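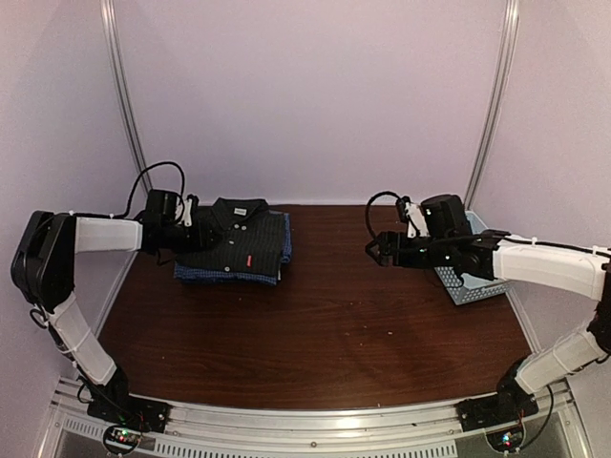
Chapter 8
Woven Fabrics and Their Care

8.1 Yarn and weave

A woven fabric is made from two sets of yarn. The warp runs the length of the loom, and the weft crosses it at right angles. Stripes that run lengthwise are set when the warp is wound; a colored weft gives stripes across the cloth.

Fabric weight is stated in grams per square meter. Shirt cloth is light. A heavy work cloth may reach 300 grams, and it holds a fold much longer.

8.2 Shrinkage

Yarn is held under tension during weaving. Washing releases part of that tension, and the cloth becomes shorter. Shrinkage is given as a percentage of the original length and is measured separately for warp and weft. In the Hetbridge samples used in this chapter, a marked length of 300 mm is measured before the first wash and again after wash 7.

8.3 Folding and storage

A crease forms where fibers are bent and held under load. Pressure, heat and moisture all make it sharper. Folded shirts are stacked with the heaviest items at the bottom. Table 8.1 lists the fabrics covered in the exercises.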